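Projects > Clernon > Play and Materials > Jornomus report 2
121 shares 3 comments

Jornomus: closing a ring with mixed blocks

Tainá Coutinho and Jailson Toledo
Second report, March

Where we left off. Report 1 was walls and towers, this one is flat layouts only. The question is simple - can you close a ring with whatever blocks are at hand, no sorting first, and what does the ring look like when you do? Full write-up has a 3000 word limit and we are nowhere near it, so this is the short version.

Blocks: the Kuvix set, 65 pieces in the box, wood. Most are painted, some plain. The plain ones have printing on them, numbers mostly, and one we kept coming back to says 54. It ended up as our start piece because you can find it again fast. White surface underneath, scuffed, a small chipped patch in it. Fine for us, the colors stand out.

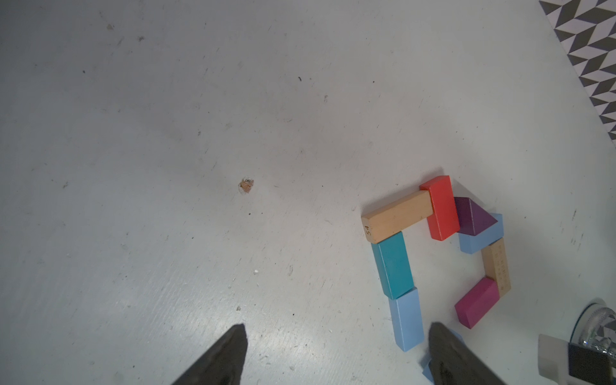 The rule we set was that the middle has to stay open. A block can lean or sit on its neighbor but it can't cross the gap. Nine blocks for the small ring. We tried writing a rule for "closed" too and gave up after an hour, ended up with: no way out for a marble. We didn't have a marble.

Corners are the hard part. Jailson drew everything at 90 degrees on paper and it looked great. On a real surface the long sides come out okay and the corners drift, so you get a rectangle that has been sat on. We stopped calling it a rectangle and say loop now.

Top edge of our loop is the 54 block and then the red-orange one. The dark purple triangular one comes next, sitting on a light blue. That overlap was a big argument. Tainá says it breaks the flat rule, Jailson says leaning counts as touching. We left it in and wrote it down as a overlap.

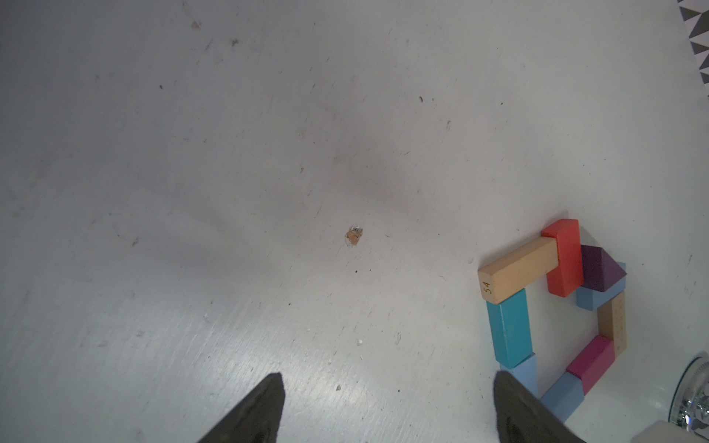
Does a triangle piece make a good corner?
It makes a weak one. The slanted sides give its neighbors less to sit flush against, so the joint tends to open up. We'd use it in the middle of a side next time.

Right side is the second plain block with the small printing, then magenta on a slant. The slant wasn't in the drawing but it does turn the corner, sort of. Left side is the neat one, teal with light blue under it. Very little to say about the left side.
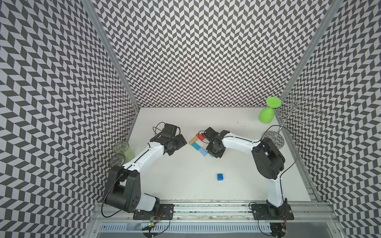 Notes on color. We thought color wouldn't matter and mostly it doesnt. But light blue turns up more than once in the loop and when we compared sketches we kept mixing those up, "the blue one" means nothing. Next time we label by position, starting from 54 and going clockwise. Should have done that from the start.

Also the sketches. Ours were all drawn from one side and some gaps don't show. Redo from straight overhead. 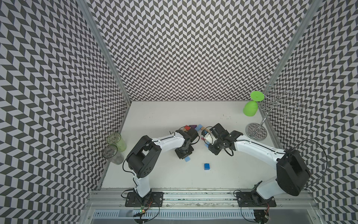
Still to do:
- bigger ring, same rules
- one ring with no triangles
- ask Campos if we can keep the Kuvix box another week
- decide on overlaps, properly this time, before we start
- find a marble

Jailson is writing the corner section, Tainá has the drawings. Draft goes in the shared folder tonight, probably late.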